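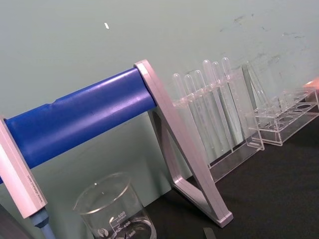

Blue crossbar between the two uprights, with the 500 ml beaker in front. Note the A-shaped bracket and its foot on the table.

Ticket: Crossbar stand creeps round under load
Opened by Tímea Pap, March 17, 2019
Status: closed, with one item carried over

Reported fault

The stand on the end bench will not hold its position. When a funnel is hung from the blue bar with the usual clamp, the bar turns slowly in its brackets and the funnel tips forward. It takes a few minutes to become obvious. By then the outlet is no longer over the beaker and the drips land on the bench.

Load at the time of the fault was 880 g, including the clamp and a full funnel. The makers, Flevton, give a limit of 2000 g for the bar when it is supported at both ends, so we are well inside it.

The beaker is not part of the fault. It is marked up the side in white, with 300, 400 and 500 legible from the front, and it was used only to catch the outflow.

What I had tried before opening the ticket:

- Tightened the end screw on the A-shaped bracket. No change.
- Moved the clamp along the bar, nearer to the rectangular upright. Slower creep, same direction.
- Swapped the clamp for the spare one from the Sistska set. No change.

T. Pap

First reply, E. Wieser

Please check whether it is the bar turning or the clamp slipping on the bar. The two look the same from the front. Put a strip of masking tape along the top of the bar and carry it over on to the bracket, then cut it at the joint. If the cut ends move apart, the bar is turning. If they stay together and the clamp moves, it is the clamp.

Also tell me which side of the step the clamp is on. The diameter changes slightly part of the way along, and the clamp jaws behave differently on either side of it.

Second entry, T. Pap

Tape test done with the same load. After 20 minutes the cut ends were 3 mm apart at the A-shaped bracket. The clamp had not moved on the bar. So the bar is turning.

Clamp was on the right-hand side of the step, towards the A-shaped bracket. I repeated the test on the other side of the step and got the same result.

I also found that the A-shaped bracket rocks very slightly if pressed at the top. The foot has a fine burr on its underside. I do not know how long that has been there. The set came back from Reuter in February after the bench was resurfaced, and I have no note of its condition before that.

Second reply, E. Wieser

The burr would explain the rocking but not the turning. Deal with it anyway, as it puts the bar out of line.

For the turning, take the end screw right out and look for the washer. There should be a fibre washer between the bar and the bracket, one at each end. Without it the screw bottoms out in the thread before it grips, and it will feel tight when it is not. This would fit with what you said about tightening it.

Order of work:

1. Remove the load and the clamp. Move the glassware to another bench.
2. Support the bar by hand and take out the screw at the A-shaped bracket.
3. Check for the washer. Check the end face of the bar for paint or grit.
4. Do the same at the rectangular upright.
5. Dress the burr with a fine file, then set the foot down flat and check for rocking before the bar goes back in.
6. Refit both ends finger tight. Line up the brackets, then tighten.

Do not use thread lock. The stand has to come apart for cleaning.

Third entry, T. Pap

Stripped down as instructed. Findings:

- A-shaped bracket: no washer. The screw was bottoming out.
- Rectangular upright: washer present but split. It came away in two pieces.
- End faces of the bar: clean.
- Foot: burr removed, no rocking now.

Two new fibre washers fitted from the Flurus spares box. The outside diameter is slightly larger than the old one — they show a little round the edge but do not foul anything.

Retested at 880 g for 30 minutes with a fresh piece of tape. No movement at either bracket. The funnel stayed level and the outlet stayed over the beaker throughout. Retested on the other side of the step, same load and time, no movement.

Closing note, E. Wieser

Agreed, cause was the missing washer. Ticket closed.

Carried over: the small print along the lower face of the rectangular upright is hard to read and I would like it copied into the equipment book before it wears any further. Tímea, please take it down with a hand lens next time the stand is apart. Also add fibre washers to the spares order — the box is now down to its last two.

Workshop requests: use the form on the bench support page | © Bench Support 2019 | Back to top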